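Kasora Drawer Cabinet for Comics: A Review From the Floor of My Spare Room

Posted 31 March 2023 in Gear & Storage

There comes a time in the life of every comics reader when the long boxes win. Mine won last October. I wanted to check one thing, namely whether a certain villain had died before or after he got the cape, and the issue in question was in the bottom box of a stack against the wall, behind another stack. I moved the boxes. I hurt something in my shoulder. He got the cape first.

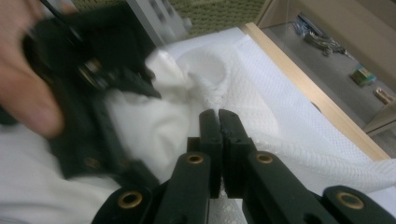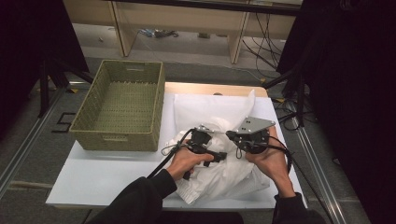 First, gripper jaws closed on a white cloth; second, a gripper in each hand over a white cloth.

So I bought a cabinet. The Kasora is a steel drawer unit made for people like me, or at least sold to us. Four drawers, each as deep as a short box, each meant to hold bagged and boarded books standing upright with the covers facing you. I paid $338 for it, a sum I have since compared to several things at the dinner table, always unsuccessfully. A run of a title I don't even like cost me more than that in the nineties, and it had holograms on the covers.

Assembly

The box says one person can build it. One person can. One person should also clear the afternoon and maybe apologize to the neighbors in advance. The instructions are drawings only, in the style of an artist who has missed his deadline and has started leaving out backgrounds. Step six shows a drawer rail going in from the left. Step seven shows it already in, from the right, and smiling about it.

The screws come in one bag. There are two lengths and they differ by the width of a staple. I put the long ones where the short ones go and found out when the second drawer stopped halfway, like a train. Took it all apart, swapped them, put it back together. Call it an evening and a half.

Nothing was missing, though, and the holes lined up. I've built bookcases for which I could say neither.

The drawers

They are very good drawers. They slide all the way out, so the books at the back get the same treatment as the ones in front, and they don't tip. I leaned on one, fully loaded, to see what would happen. What happened was that I felt silly. The cabinet stayed where it was (it's screwed to the wall, and yours should be too).

There is a catch that lets only one drawer open at a time. I know this is a safety feature and I know why it's there. It is also maddening if you are the sort of person who files crossovers by publisher and then wants to read them in order. You pull part one from the top, shut it, pull part two from the third drawer, shut it, and by part five you understand why people wait for the collected edition.

Modern books fit with room to spare. Silver Age sizes fit. Magazine-size books do not, and the product page gets vague on the subject. Mine are still in a cardboard box in the closet, next to the slow cooker.

Dividers

Each drawer comes with 3 dividers. That is not enough dividers. I don't know who Kasora thinks is buying these, but a person with four drawers' worth of comics has opinions about where the annuals go. I ended up ordering a pack of 10 from Aninden, which are plain plastic, cost next to nothing, and have a tab you can write on. They're a hair too tall for the Kasora drawer and rub at the top unless you trim them. I trimmed them with kitchen scissors. They look like I trimmed them with kitchen scissors.

The Pladason question

Before anybody writes in: yes, I looked at the Pladason. It's the wooden one, it has doors, and it looks like furniture that adults own. If the thing has to live in your living room and you share that living room with someone who has a vote, get the Pladason. It holds less, though, and the books go in sideways on shelves, so you end up reading spines. Single issues don't have spines. They have two staples and a prayer.

The Kasora looks like it came out of a dentist's office. Gray or black, take your pick. I took gray. A friend walked in and asked whether I was doing my own taxes now.

After five months

The drawers still run straight. One label holder has fallen off and been glued back on. The paint has a chip at the bottom corner, courtesy of my vacuum cleaner. I've got over 2 drawers full of things I'd forgotten I owned, among them a complete set of a talking-car comic, and three copies of the same first issue that was going to put me through retirement. I checked the price. I will be working a while longer.

I read more of the old stuff now, too. When a book is a drawer pull away you look at it. I went through a whole barbarian series last month that I bought as a kid and had not opened since. It's terrible. The letters pages are great.

Would I buy it again? Yes, and I may have to, given what's still in the closet. Check the height of your magazines first, and sort those screws on the kitchen table before you touch anything else.

Good: smooth full-length drawers, solid once it's on the wall, all the parts in the box.

Bad: stingy with dividers, no room for magazine size, and step seven.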